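Hand-held gripper reads "closed" while it's still wide open. What am I missing?

Bushra Paracha

Okay, I've lost most of a week to this, so I'm hoping somebody recognizes it. We collect two-handed tabletop demos with a pair of Lestik hand-held grippers, one in each hand, logging into Linix. Just everyday stuff, putting things next to other things, picking up a spoon, that kind of work. The right gripper is a dream. The left one was fine too until I went back through 782 recordings and found a pile of them where the jaw width drops straight to zero for a blink and then comes back, while the camera clearly has the fingers open!

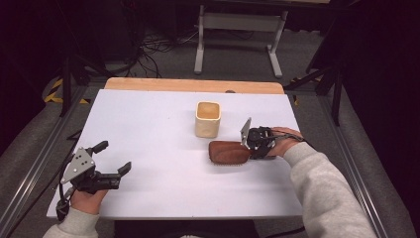 It's never at the same point in the task, which is driving me nuts. Sometimes the left hand is just hovering and waiting its turn when it happens. Sometimes it's mid-reach. I recalibrated both sides twice, reinstalled the logger, swapped ports, and the fault stayed on the left. Replaying one of the bad ones on the real arm made it snap shut on thin air and then shove a cup, and I hit the stop button faster than I've ever hit anything. Nothing broke, but I'm not replaying any more until I know what's going on.

Bivau

probably drivers. update everything and reboot. if that doesn't do it get a new one

Yazdani

Swapping ports and seeing it stay on the left tells you a lot, so good call there. I'd look at the cable before anything else. Ours did the same thing and it was the spot where the cable leaves the body, because it hangs down past the wrist and gets bent every time you turn your hand over. Start a log, hold the jaws open with a wedge of foam, and wiggle the cable right at the exit. If the width jumps, there's your problem. Give it a loop of slack and tie it down so the plug isn't carrying the weight (and don't cinch the tie hard, I killed a second cable that way).

And please put a limit in your replay script. Ours throws out any recording where the width moves more than 22 mm between two samples. It would've caught your cup incident before the arm ever moved.

Bushra Paracha

It was the cable!! I wiggled it like you said and the reading went to zero on the third try. New cable, bit of slack, and I've done 300 more without a single drop. I'm going to filter the old ones with your limit and bin whatever fails.
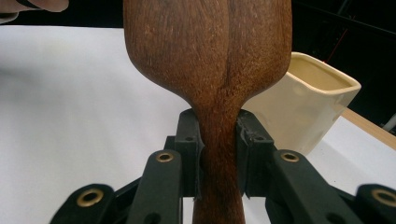 While I had everything apart I went over the mechanical side too, mostly to be sure I wasn't blaming the cable for a sloppy joint. The pivots felt tight on both units, no play when I rocked the arms by hand. The pads are another story. The edges are scuffed, and the right pad has a thin raised lip along the inner face, just where it meets the neck of a wooden spoon. I can't say it's hurt anything so far, but I'd expect it to throw the closed width off a hair, so new pads are on the list and then I'll calibrate again.

Comments

Yazdani: Nice. Calibrate after the pads go on, and keep the old cable away from the good ones or it'll end up back in use.

Bivau: ok so not drivers

Bushra Paracha: Already cut the plug off it, ha.

Viewed 1,158 times

Related
Jaw width drifts over a long session
How much slack for a wrist cable?
Emergency stop only halts one arm
Linix log has gaps after unplugging
When do you replace finger pads?

Contact us | Terms | Copyright 2025 | Back to top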